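Film Comedy: Story and Structure
Handout 4: The sequel problem
Reading time: 5 min

Read this before the seminar and bring your notes on the first two handouts. We will be using the same terms as before (want, obstacle, reversal, pay-off), so go back over them if you are unsure.

1. Where we left off

Last time we looked at how a comedy sets up its lead with one clear flaw and one clear want, and then puts the two in conflict. In the class script, Cumurgate, the flaw is vanity and the want is to be liked by the town. Aletti cannot admit that he has never run a hotel, so he keeps hiring people who know more than he does. Every big laugh in the first film comes from that one gap.

By the last scene the gap has closed. Aletti tells the truth at the dinner, the guests stay anyway, and Chiang agrees to be his partner. That is a proper ending. It is also the reason the follow-up is hard to write.

2. What a sequel has to undo

A romance or a comedy usually ends with the lead having learned something. The writer of the second film has three common ways round this.

a) Take something away. The lead loses the money, the job or the house, and we see whether the lesson holds without it.

b) Add a new pressure. A marriage, a child, an ageing parent or a rival. The lead has changed, but the change was made for a simpler life than this one.

c) Forget the lesson. The lead is back to page one with no explanation. Audiences notice this more than writers expect, and it is the most frequent complaint in reviews of second films.

Most sequels mix a) and b). The draft of Cumurgate 2 opens with the hotel lost in the first 8 minutes, which is a), and then brings in Chiang's mother, which is b). Calum Innes, who taught this module before me, used to ask students to mark the exact line where the old story stops being needed. Try it with the draft. I put it at the scene in the car park, but there is a case for the phone call before it.

3. The running joke

A joke that worked in the first film is a promise to the audience. They expect to see it again, and they also expect it to be different. The bell on the reception desk is used four times in Cumurgate. In the second draft it comes back once, in a cheap bed and breakfast in Stitcombe, and this time Aletti is the guest ringing it. Same prop, same sound, opposite position.

Compare the speech about the curtains, which is repeated almost word for word. It got a laugh at the read-through from people who knew the first script and silence from those who did not. A repeated line needs to work for both groups.
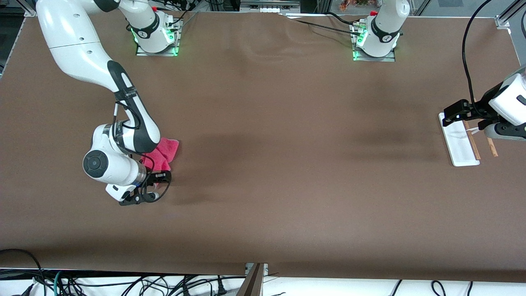

The test is simple. Cover the first film and read the scene cold. If there is still a want and an obstacle on the page, the joke has something to stand on. If all that is left is the memory of an earlier scene, cut it or rebuild it.

4. Loss as a comic engine

Stories about people who lose a fortune are older than film. They work in comedy as long as the fall is quick and the character keeps behaving as if it has not happened. A man who had 400 staff last week and now has to carry his own case is funny while he is still looking round for someone to carry it. Once he accepts the situation the tone changes, and the writer has to decide whether to follow it into drama or give him a new plan.

Watch the timing here. Students tend to let the lead accept the loss too early, often in the same scene as the bad news. Hold it back. In the draft, Aletti goes on signing for his meals until the middle of the film.

The partner's view matters too. Chiang knows the money has gone before he does, and for several scenes the audience knows it with her. Look at how much comes from what she chooses not to say.

5. The supporting cast

Bring back only those who have something to do. A list of returning faces in the first act slows everything down - each one needs an entrance, a greeting and a reminder of who they are. The draft brings back five and could manage with three.

Tasks for the seminar

Write a 200-word outline of a sequel to any comedy you know well. State what is taken away, what is added, and which earlier joke returns.

Find one scene in the Cumurgate 2 draft that would make no sense to a new viewer. Suggest a fix of no more than two lines.

Read the car park scene aloud with a partner and note where the want changes.

Outlines should be typed, double spaced, with your name on every page. Late work goes in the tray outside the office.

Contact the module office | © Film and Script Studies | Back to top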